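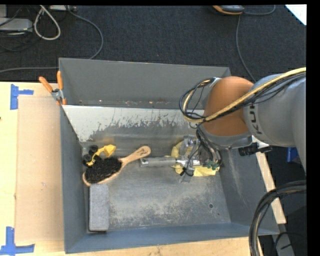 阅读时间：2 分钟

厂里上机械臂快一年了，总有人问我分拣岗是不是要没了。写几条，都是我们班组自己的情况。

1/ 我在 Stenanmont 的退货分拣线，干的是把混装箱里的东西一件件取出来，认清楚，分到对应的筐。刷子、玩具、块状的、条状的，什么都有。以前全靠手。

2/ 以前一个人一班的定额是 600 件。现在人不背这个数了，改成整条线 1000 件，机器和人一起算。奖金也跟着改，老员工头两个月意见很大，五月份重新谈过一次。

3/ 机械臂抓得稳的是形状规整、摆得开的东西。两件挨着、颜色又接近的，它容易认成一件。这种还是人来。

4/ 我现在大半时间在看屏幕、处理报警。上周记了一下，一周 482 次报警，多数点一下“重试”就过了，剩下的要停机，开门，伸手进去挪。

5/ 腰好多了，这是真的。以前弯腰够箱底，下班直不起来。现在换成眼睛累，还有就是不敢走远，报警三分钟没人理，后面就堵上了。上厕所要先跟隔壁工位说一声。

6/ 人数：原来一班九个，现在五个。走的四个里，两个调去 Nurska 仓做包装，一个退休，一个自己辞了。没有裁，但空出来的位置也没再招。

7/ 带我们培训的是陆善美（Seon-mi Yook），原来也是线上的，自学了调试。她让每个人都练停机和复位，不光班长会。我觉得这条最有用，夜班找不到工程师的时候能自己处理。

8/ 工资单上我的岗位还写“分拣工”，干的活已经不是一回事了。补贴按设备看护算还是按分拣算，到现在没定。我们交了一份书面意见，等回复。

9/ 有同行在 Nostimham 那边做类似的线，想问问你们报警是谁处理，算不算工时，有没有单独的休息安排。评论里说就行。

最后更新：2025-04-13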